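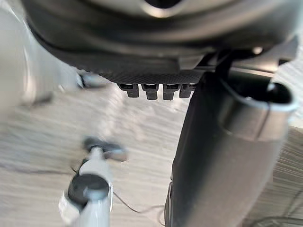
The Great Cable Sort

December 10, 2018

So I finally did the cables. If you've been reading since March you'll know I promised to do them then, and again when we came back from holiday, and I've been stepping over the box by the desk ever since. Well, two boxes. The second one started as an overflow for the first and then got ideas of its own.

I began on Saturday after breakfast with a pot of tea and the radio on, thinking I'd be finished by lunch. Ha! I tipped the lot out on the rug and then just sat there looking at it for a good ten minutes. Every lead had wound itself round every other lead. I swear I put them away neatly (I did not put them away neatly).

My friend Gilberto had told me to start with the plugs and ignore the wires, and I have to admit it was good advice. You find an end, you work out what sort it is, and you follow it back through the knot. Anything I recognised went on the left and anything I didn't went by the radiator. The radiator pile grew at an alarming rate. There were chargers for phones I haven't owned in years, a scart lead as thick as my thumb, and a thing with a round end that I'm fairly sure belonged to an old keyboard of my brother's.

I also found the Farneo lamp adaptor! I bought a replacement for that last winter and moaned about the price to anyone who'd listen, and it was in the box the whole time, inside a sock. I can't explain the sock.

For tying things up I used the reusable straps from Brastell, the ones that come on a roll of 100. They're a bit stiff to begin with but they hold well, and you can write on the pale ones with a biro if you press hard. I'd tried the freezer bag method before and all it did was give me a box full of bags. Now each lead is looped, strapped and labelled, and they stand up on end in shoeboxes so I can read the labels from the top. My handwriting got worse as the afternoon went on, so the last few are anyone's guess. One of them says either "printer" or "painter".

The radiator pile has gone into a carrier bag for the recycling place, apart from four or five leads I've kept back because I lost my nerve. You know how it is — the minute it's gone you need it. Leobardo from next door has asked for first look at the bag in any case, as he's after something for his old tape deck, so I'm holding on to it until Wednesday.

Still to do: the drawer under the printer, which is mostly batteries, and the extension leads behind the bookcase. I had a peek behind there with a torch and put the bookcase straight back.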